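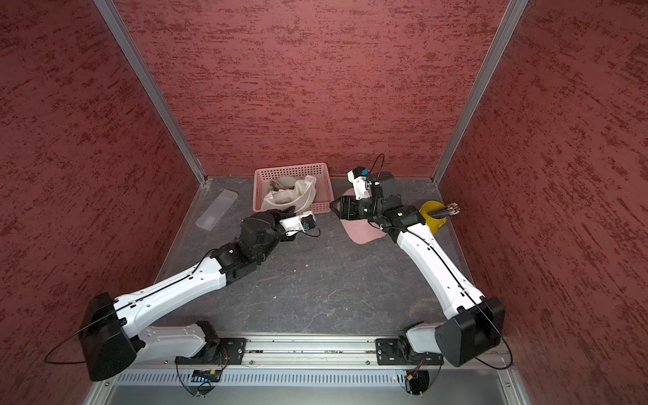
Gripper comparison, part two. Part one covered the controller swap and the new firmware on both arms, so I won't repeat it. The short version is that the Lirnent boards hold position better at low speed than what I had before, and the log format is worse.

The question this time was fingers. I had two sets on the bench in August: the stock Husar fingers, which are stiff and flat, and a Tevine set with a softer pad and a slightly longer reach. Same motors, same mounts, same teleop setup, same wrist cameras. I ran everything as hand-driven teleop with no policy in the loop, so the numbers include my own mistakes.

Objects were whatever I already use for clutter work. I wanted some that deform, some that don't, and at least one with a handle or an opening to hook. Each attempt was scored as a success if the object left the floor, stayed up for 8 seconds and went down where I meant it to go. Anything that needed a regrasp was a fail. I did 114 attempts per finger set, split evenly between left and right arm.

Rigid containers first. Both sets do fine with a rim grasp as long as the load inside is balanced. Put anything long in the container and the center of mass moves out past the grip, and then it rotates about the contact point. The stiff fingers let it rotate slowly. The soft pads hold it for a moment, then let go all at once.

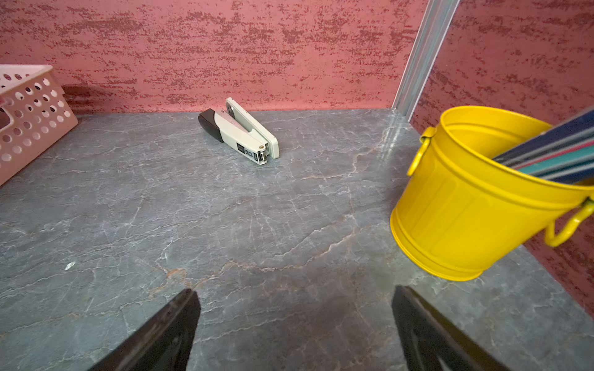
Closing force made less difference than I expected. I stepped the current limit up in 16 increments and past the seventh there was no change in how far a container swung. What did help was taking the rim closer to the heavy side, which is a planning fix and has no bearing on which fingers to buy.

Small office items were the weak point for both sets. A stapler lying at an angle to the approach direction is hard to square up on when the wrist is near its limit, and the longer Tevine fingers touch the tabletop before they close. I lost 7 attempts to that alone. The Husar fingers scraped too, but they slid under the edge more often than they stalled.

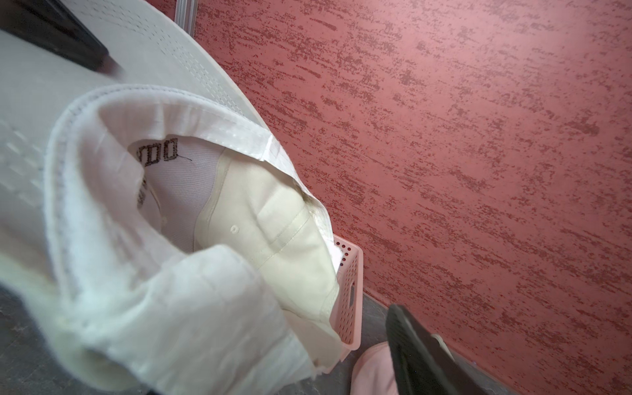
Soft goods are where the Tevine set earns its price. Fabric folds into the pad and stays there, and I could use a lower current limit throughout. The trouble is visibility. A baseball cap close to the wrist camera takes up most of the left half of the view, to the point where I can see the stitching under the brim and very little of the floor I'm supposed to be aiming for. I ended up placing by the fixed camera and using the wrist view only to confirm contact.

Camera notes, then. The wrist mounts are the Grultumden printed ones, unmodified. Focus is set for mid-range, so anything near the fingers goes soft. I tried tilting the left mount up a little and got more of the workspace, at the cost of losing the fingertips. I put it back.

For now the Husar fingers stay on the right arm and the Tevine set goes on the left. Mixed fingers mean two calibration files, and the Lirnent config loader only reads one per session, so I've patched it to take a side argument. Part three will be cable routing, once the replacement sleeves get here.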